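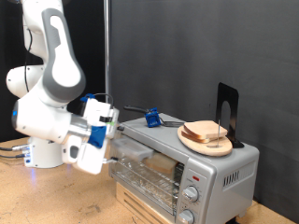
*Bread on the round board, one slice on the rack inside the toaster oven.*

## 4. Setting Up the Toast Corner

Welcome to the best-smelling part of the Omdale guide! By the time you reach this section, the table should be assembled and level (Section 2) and the small utensils should be unpacked (Section 3). Now we get to make toast, and then we get to play at making it in the toy kitchen.

### 4.1 What you need

- The toaster oven, with its wire rack in place
- A sturdy wooden stand or block, wider than the feet of the oven
- A cutting board for the bread (a small round one is lovely for this)
- Sliced white bread, as fresh as you can get it
- A slotted spatula
- A dry cloth and a pair of oven mitts
- The toy kitchen unit, for the second half of the section

### 4.2 Placing the toaster oven

1. Put the stand on the table first and press down on each corner. If it rocks, turn it and try again.
2. Lift the oven onto the stand with both hands. Keep your fingers away from the glass door, and never carry the oven by the door handle.
3. Turn the oven so the controls face the person who will be using them. Reaching across a hot door to get at a knob is no fun at all!
4. Check the ventilation slots on the side. Nothing should lean against them, not even a dish towel.
5. Slide the rack in and out twice. It should glide. If it scrapes, take it out and look for a bent wire.
6. Plug the oven straight into the wall, with the cord running behind the table.

**Caution:** The glass, the metal body and the top all get hot. A board or a utensil can rest on top while you're loading a cold oven, but move everything off before you turn it on.

### 4.3 Loading the bread

1. Stack your slices on the board close to the oven. Two or three at a time is plenty — a tall stack slides as soon as somebody bumps the table.
2. Open the door all the way and let go gently. Don't let it drop.
3. Lay one slice flat on the rack, near the middle. 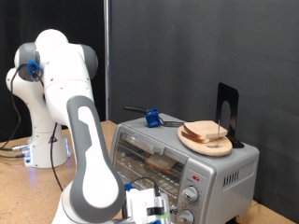
4. Close the door until it meets the body of the oven. Crusts that stick out past the rack will keep it from shutting, so nudge the slice back if you need to.
5. Set the heat, then the time. Start low! You can always give the bread another minute, and the first batch in a new oven tends to surprise people.
6. Stay and watch through the glass. Seeing the surface go from pale to gold is half the pleasure.
7. Turn the oven off, put on your mitts, open the door and ease the spatula under the slice. Bring it out level and set it on a plate.

**Note:** Want more even color? Turn the slice around halfway through. Impi Räsänen, who tested the recipes in this guide, made 238 slices in May and swears by the half turn.

**Note:** Let the oven cool for 19 minutes before you wipe the crumb area or move the oven to another table.

### 4.4 Adding the toy kitchen

Here comes the part the kids have been waiting for. The toy kitchen gives them their own oven door to open and their own knobs to twist, well away from the real heat.

1. Stand the unit up on a firm, flat floor and check that it doesn't tip when you pull on the oven handle.
2. Open and close the toy oven door a few times. Both posts of the handle should feel tight.
3. Turn each knob. A loose one can usually be pushed back on by hand.
4. Wipe the countertop with a barely damp cloth. Crumbs show up quickly on pale blue, and they'll migrate over from the toast side all day long.
5. Put out one or two utensils to begin with. A cool, clean spatula gets more use than a whole basket of gadgets.

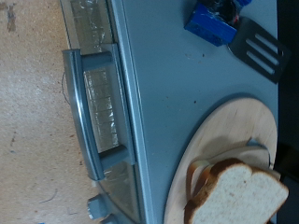

*Slotted spatula on the toy countertop, with the oven handle and control knobs to the left.*

**Caution:** Real utensils go over to the toy side only after they've cooled completely. Touch the metal or plastic end yourself before handing one to a child.

### 4.5 Clearing up

1. Unplug the toaster oven.
2. Shake the crumbs into the trash, wash the board by hand and stand it on its edge to dry.
3. Wrap any leftover bread.
4. Sweep the floor by the toy kitchen and lay the unit down if you store it flat — remove the utensils first.
5. Leave the toaster oven door open a crack overnight.

For cheese toast, cinnamon toast and the much-loved Collunell garlic slices, go on to Section 5.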